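시뮬레이션 원격 조작 시연, 자주 묻는 질문

Tandbridge 주방 과제에 참여하시는 분들이 많이 물어보시는 것만 모아 봤어요. 답은 제가 직접 씁니다. 말투가 좀 가벼워도 이해해 주세요!

로봇을 한 번도 안 만져 봤는데 괜찮을까요?
네, 괜찮아요. 저도 처음엔 게임 패드밖에 몰랐거든요. 연습 과제인 Zuline부터 해 보시면 되는데, 보통 40분이면 손에 익어요. 저는 훨씬 더 걸렸지만요(창피해서 시간은 안 적을래요).

손으로 팔을 잡고 가르치는 거랑 원격 조종이랑 뭐가 달라요?
직접 잡고 끌어 주는 방식은 실물 팔이 앞에 있어야 해요. 힘이 손에 바로 느껴져서 편하긴 한데, 시뮬레이션에서는 잡을 팔이 없잖아요. 그래서 여기서는 컨트롤러로만 합니다. 실물 팔 시연은 Orlandini 과제 쪽에서 따로 받고 있어요.

시연은 몇 번이나 해야 하나요?
한 사람당 100번이 기준이에요. 하루에 몰아서 하지 마세요. 뒤로 갈수록 손이 급해져서 궤적이 지저분해지더라고요. 지금까지 모인 건 거의 814번이고, 그중 427번을 1차 학습에 썼어요.

중간에 실수하면 처음부터 다시 해야 해요?
경우에 따라 달라요. 살짝 빗나갔다가 스스로 고쳐 잡은 건 그냥 두세요. 그런 시연도 쓸모가 꽤 있어요! 물건을 아예 떨어뜨렸거나 팔이 가구에 끼었으면 취소 버튼을 누르고 새로 시작해 주세요.

손잡이 앞에서 자꾸 각도가 틀어져요.
제일 많이 받는 질문이에요. 저는 멀리서 손목 방향을 먼저 맞춰 놓고, 그다음에 천천히 다가가요. 가까이 가서 돌리면 손가락 끝이 옆을 치기 쉽거든요. 둥근 손잡이는 두 손가락 사이 한가운데로 들어오게 맞추시고, 닫는 건 완전히 멈춘 다음에요.

손목 카메라 화면만 보면 어디가 어딘지 모르겠어요.
맞아요, 저도 처음엔 멀미가 났어요. 벽 타일만 잔뜩 보일 때는 무리해서 움직이지 말고 바깥 시점으로 바꿔서 팔 위치부터 확인하세요. 타일 줄눈이 기울어진 정도를 보면 손목이 얼마나 돌아가 있는지도 대충 감이 와요.

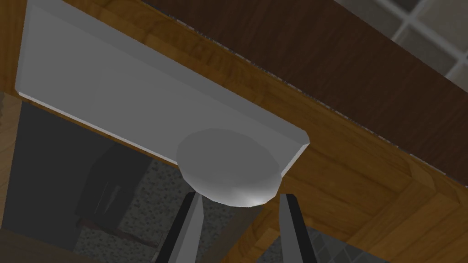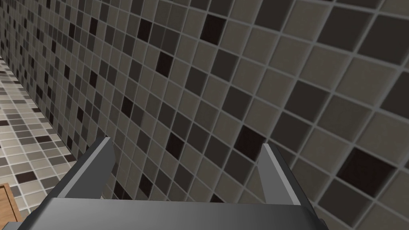

시뮬레이션 화면 두 장. 첫 번째는 둥근 손잡이 바로 앞의 그리퍼, 두 번째는 타일 벽 가까이에서 벌어져 있는 그리퍼.

기록은 언제 올리면 되나요?
금요일 오후 6시 전까지만 올려 주시면 돼요. 파일 이름은 안 바꾸셔도 되고, 메모 칸에 어떤 컨트롤러를 썼는지만 꼭 적어 주세요.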